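Subject: Re: [work-and-machines] Stotport folding floor, what has changed so far

Several of you asked for something more concrete than my last note, so I'm putting down what the Thoroddsen garment rollout has meant at our site. I work the second shift at Stotport and have been on the training side since the Ellov folding line was announced.

The basic change is that 3 of us per shift no longer fold for orders. We handle clothes with grippers so the folding software has something to learn from. Pay grade is the same. The piece bonus is gone for those hours and was replaced by a flat amount, which works out lower for the fast folders and higher for everyone else.

It is slower than folding by hand. With bare fingers you feel where a seam is. With the gripper you go by eye, and a sleeve that would take me a second can take several tries. A blue piece on the covered table, gripped at the edge: 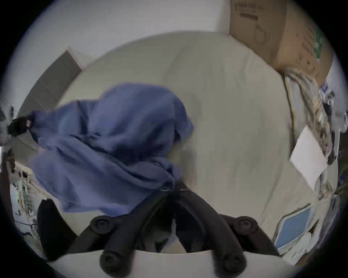
On the flat amount, our site had the same arrangement and it was cut after the first stage ended. Get it in writing how long it runs. Also ask who owns the hours lost when a gripper is down. Ours were counted as idle time until people complained, and the back pay took until May.

I've pasted that reply in because it came to me off list and the sender said it was fine to share. We did ask. The answer was that the flat amount holds until the line passes acceptance, and idle time is paid. The first part is in the shift notice. The second part is only verbal so far, and I'd like to see that fixed.

The other thing people wanted to know about was strain. Folding by hand gets you in the shoulders. Holding a gripper in each hand gets you in the wrists and the base of the thumb. We now switch every 20 minutes, which the shift lead agreed to without much argument. Soft surfaces are harder than the table — the cloth drags and you end up reaching further. 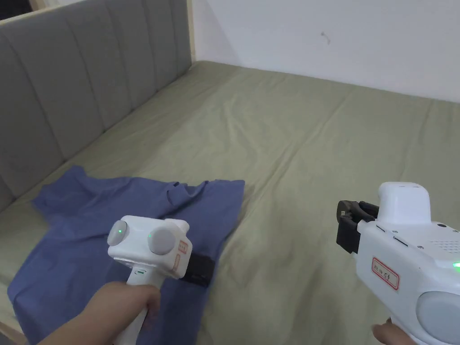 Stotport, May

From the site notice, copied as posted:

> Clillex will supply the grippers and the training schedule. Staff assigned to garment handling stay on their present contracts. Room 509 is set aside for this work. Requests to return to regular folding should be made by Friday for the following week.

So far 2 people have asked to go back and both were moved. What the notice leaves out is how many folding jobs there will be once the Ellov line is running. I have asked twice and been told it depends on volume. I don't think anyone is hiding a number, but people are making decisions about rent and night classes without one.

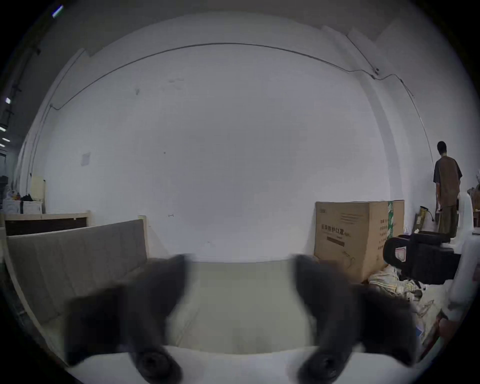 Gripper fingers open, looking toward the wall.

If your site has been through acceptance already, please post what happened to the headcount. I can pass on the wording of our shift notice to anyone who wants it.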